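White tabletop

A white tabletop is the flat upper part of a table, finished in plain white, and it's the bit of furniture I get asked about more than any other. You find them in kitchens, studios and workrooms, and I've kept one of my own (a Starko, bought second-hand) for longer than I care to admit. Mine measures 70 by 98, in centimetres, which suits one person and a lot of paper.

Surface and marks

The finish may be glossy or matte. I'm firmly on the matte side – it doesn't throw the lamp back in your eyes at ten in the evening! It does pick up faint lines though, pencil above all, and those are easy to miss until you get up close. 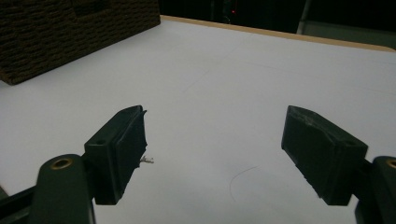
Ekaette Onuoha disagrees with me on this and says gloss is kinder in the long run, as a pencil line wipes off it with a damp cloth and matte needs a proper rub with an eraser first.

I still start with a soft white eraser, then a cloth with a drop of washing-up liquid. Please don't use scouring powder (I did once, on a Kultness, and the dull patch never left).

Light and shading

White is rarely white all over. Grey shading creeps in wherever the light falls off, and I've known people scrub at a shadow for ages. Oluwatosin Olatunji's guide for the Ogunleye workshop suggests a lamp set 40 centimetres above the table, and I've copied that ever since.
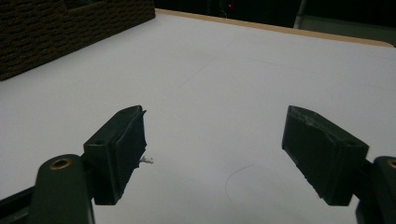 A plain white tabletop.

See also: Skestholm trestle; desk lamp; drawing board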